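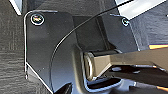 How much free cable do you leave at the wrist before it breaks your own rules for dress and routing? I'm writing the cell standard for our shop in Wollstead and I'm stuck on that section. We have a thin black cable that comes down in a loose arc over the face of a dark molded panel, with a gripper finger working at mid-height not far from it. One of the integrators we talked to wants every cable clipped at both ends of every panel. The other says to leave the arc alone and just write down a minimum bend radius. The panel is screwed down, so in theory I could put a clip under one of the screws, but I don't like using a housing screw for a second job.

What I need is wording an inspector can check without calling me. The draft says "cables shall be neatly routed," and I already know that's useless.

Posted by Zakden, 31 December 2020

---

**Poojary**

Don't put the clip under the housing screw. You change the clamp load on the panel, and the next person who takes the clip off will put the same screw back with nothing under it. Our standard says no cable support may share a fastener with a guard, cover or housing. One line, and it has held up fine.

For the cable itself, we split it into three checks:

- Bend radius: not less than what the cable maker gives for *moving* use. Their sheet usually has two numbers and people copy the fixed one, which is smaller.
- Clearance: no cable may enter the finger travel at any point in the program, including tool change and homing. Check it at slow speed with the gripper fully open and then fully closed.
- Support: first support within 40 mm of the connector, so the connector never carries the motion.

The 40 is ours and depends on the connector. If yours has a proper strain relief you can go longer. Write the number down either way, because "close to" will get argued about at every audit.

A loose arc is fine if it passes all three. We have one that has been through two rebuilds — same routing each time, and the sketch is taped inside the cabinet door.

---

**Gelel**

just zip tie it. we run 36 cells and never had a standard for this, the techs know what looks right

---

**Eugénie Gaillard**

I agree with most of what Poojary wrote. Zip ties on a moving cable are a bad idea unless there is a sleeve under them. Pulled tight, they cut into the jacket, and you usually find out from an encoder fault that comes and goes.

Two things I would add to your draft. First, say when the check is done. Ours is at commissioning, after any crash, after any change to the wrist or fingers, and every 1,000 hours. We used to do it once a year in July during shutdown, and the busy cells were going far too long between looks.

Second, say who may change the routing. A tech can replace like for like. Anything that moves a support or changes the length goes through a change note, and the clearance check gets done again before the cell goes back to auto.

For wording, try this:

> Cables at the wrist shall keep the maker's minimum dynamic bend radius in all programmed positions. No cable shall enter the path of the fingers or tooling. Supports shall not share fasteners with covers. Inspect for wear, flattening and exposed shield, and record the result.

Put the radius for each cable in a table at the back, so you can update it without reissuing the whole standard.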